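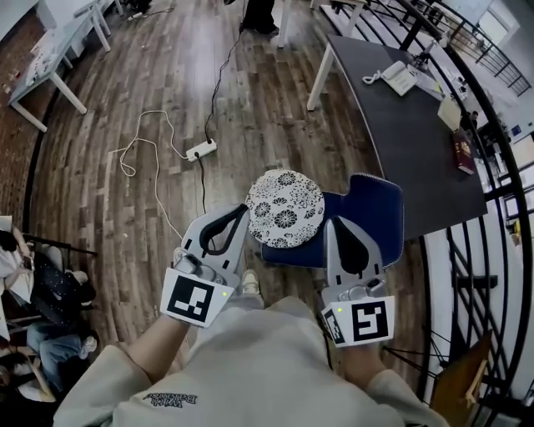

**Washing and drying quilted textiles: revised instructions for the Plornbridge laundry room**

Aug 2, 2022

The instructions posted over the machines at Plornbridge date from before the two large front loaders were installed, and several of the settings they mention no longer exist. The text below replaces them. It covers quilted and padded items only: comforters, mattress pads, quilted jackets, moving blankets and seat cushions with sewn-in fill. Flat linens are unchanged.

**Sorting**

Sort by fill first and by color second. Polyester fill, cotton batting and down behave differently in the drum and should not share a load. Where the care label is missing, press the item flat and release it. Polyester recovers quickly. Cotton batting stays down. Down recovers slowly and unevenly, and quills can usually be felt through the cover.

Dark covers, navy and black in particular, are to be washed separately for the first three cycles. Kaan Ersoy ran a set of new covers in July with a white cotton strip in each load, and the strip was still picking up dye on the second cycle. It was clean on the fourth. The third was borderline, so three is the number we have adopted.

Check seams before loading. Any open seam longer than a thumb's width goes to the mending shelf. Loose fill in the drain filter was the cause of both shutdowns this summer.

**Loading**

The large machines are rated for more weight than they can usefully wash when the load is padded. A padded item traps air and floats, and a drum that looks half full dry is close to full once the fill has taken up water. Load to the midpoint of the door glass and no higher. Two medium items wash better than one, as they balance each other in the spin. A single heavy item will trip the balance sensor – add two bath towels of similar color and restart.

Close all zippers. Turn quilted jackets inside out. Cushion covers that unzip should be removed and washed with the flat linens.

**Water and detergent**

Use the Bulky program at 85 degrees for polyester and cotton, and Delicate at the same temperature for down. The hot setting on the old sheet is withdrawn. It shrank the cotton thread used in most of our quilting faster than the polyester cover, and the result was puckering along every stitch line.

Measure 27 milliliters of liquid detergent for a standard padded load. This is less than the cap line suggests. Residue is the main reason fill clumps, and most of the stiff comforters returned to us over the past year softened after a second rinse with no detergent at all. Do not use fabric softener on any padded item. It coats polyester fill and flattens down.

Select Extra Rinse every time. It adds 13 minutes. The timer on the left machine does not display the added time, so a cycle that seems to have stalled near the end is probably still rinsing.

**Spin**

Run the medium spin, then a second spin on its own with nothing else selected. Haris Kakakhel weighed one test comforter after each stage and found that the second spin removed a further 500 grams of water. That is water the dryer does not have to evaporate, and the spin uses far less power than the dryer does.

Do not use the highest speed for channel-quilted items. The fill migrates to the outer end of each channel and is difficult to move back.

**Drying**

Low heat only. Dry in 30-minute periods and take the item out between them. Shake it by the short edge, turn it end for end, and break up any clumps by hand before it goes back. Down needs more periods than polyester, and the last one should be run with no heat.

An item is dry when the center of the fill is dry. The cover is a poor guide, as it dries long before what is inside it. Fold the item in quarters, leave it ten minutes, then open it and feel the inner fold. If the fold is cool, the item needs another period.

Thick cotton batting may be finished on the rack in the back hall. Lay it across two bars. Hanging from one edge pulls wet batting down inside the cover.

**Storage**

Store padded textiles loosely folded on the open shelves. Vacuum bags are acceptable for polyester for up to one season and should not be used for down or cotton. Refold on a different line each time an item goes back, or the fill will break along the crease. Saskia Cartwright has relabeled the shelves by fill type, with down at the top, away from the outside wall.

**Mending**

Open seams are repaired with polyester thread, doubled, in a ladder stitch. Where a quilting line has failed, replace the whole line and not only the missing section, as the remaining old thread is usually near failure too. Matching thread for navy and gray is in the second drawer. Cream is out of stock.

**Costs**

The charge for a large padded load goes up by a quarter from the next billing period. The dryer accounts for nearly all of the increase. Flat linen charges stay the same.

Printed copies of these instructions will go up over both machines and at Troltgate, which has the same front loaders but a gas dryer. Troltgate users should shorten each drying period to 20 minutes. Corrections to Mhairi Menzies, extension 345.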